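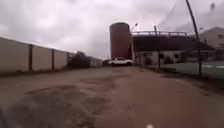 Panel wall along an access road, with a silo at the far end. Overcast sky, wet stain on the near surface.

Workshop tips: checking outside walls and paving for moisture

Do the first walk in the morning under full cloud. Direct sun bleaches out stains on pale concrete. Carry chalk, a stiff brush, a tape and a notebook.

Start at the foot of the wall. On panel walls of the Tolwood pattern, check each joint where the panel meets the post, then the strip of ground below it. Soil piled against the panel holds water. Rake it back 2 inches below the lowest joint and slope it toward the road. Cut shrubs away from the top edge before the leaves drop in October.

Mark the outline of any wet patch on the pavement with chalk and check it again after a dry day. A patch that keeps its outline needs a drain check. One that shrinks evenly is surface water in a low spot and can be filled.
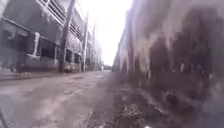

Alley between a louvered building and a stained wall. Raised curb on the building side.

In a narrow passage, work one side at a time. Brush louvers dry, top row first, and wash only after the loose dust is off. Washing first packs the slats.

For stained concrete, test a hidden area with plain water and the brush. If the mark stays, apply Fisturar cleaner, wait two minutes, scrub and rinse toward the drain. Keep rinse water off the base of wooden poles.

Log each wall by length. The Plolthorpe yard sheet lists 627 feet of wall in 144 panels, with one line per panel. Chamoun sealant goes on last, over dry joints only.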